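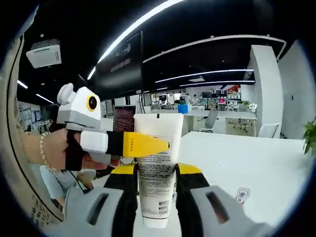 White squeeze tube, crimped end up. Fine print and barcode on the body.

Notebook, April, bench 2. Sealant aging, part two.

Carrying on from the last entry. Question is still whether the Dirico neutral-cure sealant loses adhesion to anodized aluminum when it has been stored warm before use. The window shop at Matos had two sills lift at the corner and suspects old stock. I suspect surface prep, but want numbers.

Setup
Coupons are 6 mm anodized plate, cut from one sheet, edges deburred by hand. Wiped with isopropyl, two passes, fresh cloth for the second. Left 10 minutes. Bead laid against a wire spacer and tooled flat with a plastic blade dipped in soapy water. Blade wiped between coupons. Soap on the bond face is a possible error source, so tooling was done outward only, away from the contact line.

Three groups:
A, stored in the cool cabinet
B, stored on the shelf over the oven
C, same shelf as B, but with the nozzle already cut and taped over

Curing in the back cupboard with a tray of water on the floor of it. Humidity held at 65 percent by the dial gauge. The dial gauge has never been checked against anything. To do.

Observations during laying
Group A gunned normally. Group B slightly stiffer, no lumps. Group C had a plug of cured material at the nozzle, pulled out with a hooked wire, and the first few centimeters after that were stringy. Discarded that length. Material behind it looked the same as B.

Skin time by fingertip touch at bench temperature: A 14 minutes, B 11, C 11. Fingertip test is crude and I would not defend a difference of a minute. Three minutes is probably real.

Pull results
Pulled after full cure on the Drodetari frame, slow speed setting, load cell zeroed before each group. Peak load in newtons, mean of each group:
A 582
B 569
C 561

Spread inside group A is wider than the gap between A and C. On this evidence warm storage does not matter much at the ages we have. All failures in A and B were cohesive, meaning the bead tore through its own middle and left rubber on both faces. One in C let go at the metal along a short length near the end. Looked at it under the loupe: smooth patch, faint rainbow. Could be soap. Could be finger grease. Marked it and left it out of the mean; it read 108, and including it would say more about my wiping than about the sealant.

Prep check
Ran a short side set from the same sheet with no solvent wipe at all, group A material. Peak loads dropped by over a third and every one peeled at the metal. The peeled face looks very like the photo Matos sent of the lifted sill: clean metal, bead intact and rubbery, sharp edge. Not proof, but I would put the effort into prep before blaming stock.

Problems
Grips slipped on two coupons. Abrasive paper folded over the jaw ends fixed it. Folded paper adds thickness, so re-center the coupon afterward or it pulls at an angle.

Wire spacers are bending. Bead thickness on the last few is suspect. Mikimach can cut proper shims from the offcuts; drawing needs a hole in one corner so they can hang on the board.

The cupboard door does not close fully with the tray in. Shallower tray.

Next
Repeat the no-wipe set with a dry cloth wipe only, as that is closer to what happens on site.
Lay a set at low temperature. The sills went in over winter and cold metal may have had condensation on it.
Check the dial gauge with the salt jar method.
Ask Matos whether the lifted corners were both on the shaded side.
Water soak for half of the next group A. Label with paint pen; the marker washed off last time.

Left on the frame: load cell cable has a loose collar. Finger tight only, do not use pliers.

Recent entries
Sealant aging, part one
Loupe stand, new base
Anodized sheet, order and cutting notes
Cupboard humidity, first try

Home Notebook Methods Stock list Contact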